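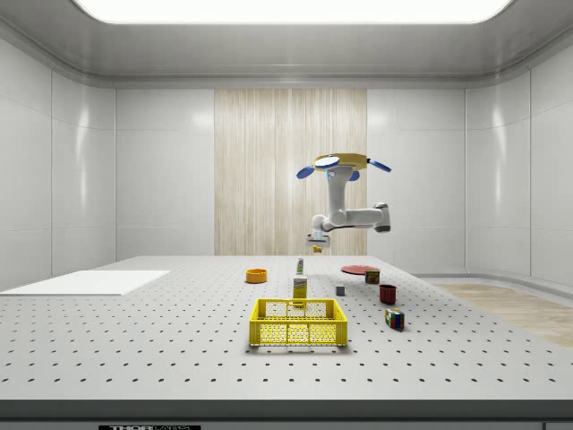 Celina Zieliński
Diecast Reviews Editor
August 7, 2025

So I finally caved and bought the Hornwood display case, the wall-mounted one with the sliding front, and I've been living with it for a couple of months now. My 1:64 shelf had gotten out of hand. Loose cars in shoeboxes, carded ones behind the couch, a Gorkel wagon I'd been missing since November (it was under the radiator, paint chipped, I'm still sad).

The case holds 50 cars if you park them nose-out, fewer if you like lifted trucks. Mine has 11 rows and the spacing is fixed, which bugged me right away. A stock sedan sits in there beautifully. My Langlois delivery van, with the roof rack? Scrapes going in, every time. I ended up laying it on the top ledge outside the case, where it collects dust like everything else I own.

Hanging it took two evenings. The screws in the bag are too short for drywall, so buy your own — I used 3 inch ones and hit a stud on the second try. Once it's up it feels solid, and the front panel slides without that awful squeak my old Leteo case had.

The clear panel scratches if you look at it funny, though. Microfiber only, please! I used a paper towel once and I can see the swirl from the doorway.
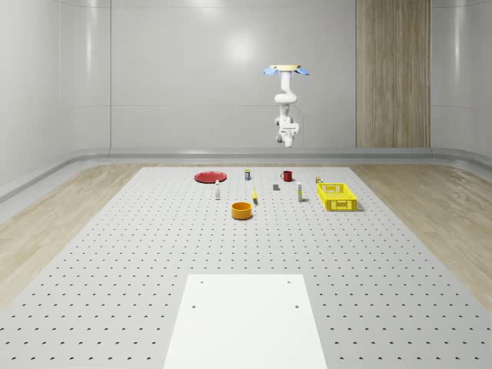

Will it fit cars still on the card?
Only loose ones, I'm afraid. The rows are far too short for a carded car, even turned sideways.

I paid around $200 with shipping, and for that I wanted at least one adjustable shelf. Still, I'd buy it again for the small stuff. Four stars from me, and I'm already eyeing the wall next to it.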